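How to Fill a Snack Gift Bag That Looks Generous and Travels Well

By Musa Afolabi

I love giving snack bags. They suit nearly everybody, they cost what you want them to cost, and you can put one together on a Sunday evening with the radio on. I started making them for neighbours in Clolside and now I do them for birthdays, thank-yous, new jobs, the lot!

The packing matters more than people expect. Crisps and puffed snacks come in big airy packets that slide about, pop up over the top and get crushed by anything heavier. Get the order right and even a small bag looks brilliant.

What you need

A paper gift bag with a flat base
A mix of snack packets in different colours
Two or three sheets of tissue paper
A small tag and a bit of ribbon
Sticky tape, if you want to close the top

Choosing the bag

Go for a pattern with several colours in it. Florals are my favourite because almost any packet will pick up something in the print. Plain bags look smart too, but then the tissue has to do more of the work. Check the base before you buy — if it won't stand up by itself when empty, it'll be a nuisance the whole way through. I got a stack from Akpan, the card shop by the station, and they've been lovely and sturdy.

Step 1: Get everything out

Take the snacks out of the carrier bag and spread them on a hard, flat surface. Don't pack straight from the shopping. You want to see your colours and sizes side by side, and you'll nearly always spot one packet that's too tall or has a split seam.

Step 2: Open up the gift bag

Put your hand right inside and push the corners of the base down until they're square. Run a finger up each side fold so the bag stays wide open. If the top keeps springing shut, bend it outwards gently and leave it a minute.

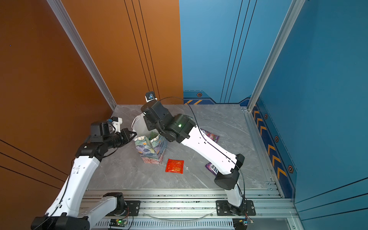 Step 3: Make a soft base

Scrunch one sheet of tissue loosely and drop it in. It lifts everything up a little, so the shorter packets don't vanish. Don't pack it hard or you'll lose your room.

Step 4: Heavy things first

Nuts, chocolate bars and anything in a box go at the bottom, laid flat. Keep the weight in the middle so the bag doesn't lean. If you're only using light packets you can skip this and go straight on.

Step 5: Stand the packets up

Slide the biggest packet in at the back with its front facing you. Work forwards, overlapping each one slightly, and finish with the smallest. Hold packets by the top seal and lower them in — squeezing the middle is how you end up giving someone a bag of crumbs. I like to put my brightest packet slightly off centre, with darker ones on either side. Red beside purple looks fantastic.

Step 6: Fill the gaps

Tear the rest of the tissue into halves, pinch each piece in the centre and tuck it in point first. Stop when the packets no longer shift as you tilt the bag.

Step 7: Close and label

Thread the ribbon through the handles, or fold the top over and tape it if yours hasn't got any. Write the date of the earliest best-before on the back of the tag. My sister teases me for this, but she does check hers!

If it won't all fit

Take one packet out. Really, just take it out and eat it. A bag that bulges will tear at the side fold, usually on the bus. You can also swap one big packet for a couple of small ones, which are far easier to tuck into corners.

Allow 17 minutes for your first bag. After a few you'll manage one in 5, tag included. Keep finished bags somewhere cool and away from the radiator, especially if there's chocolate inside.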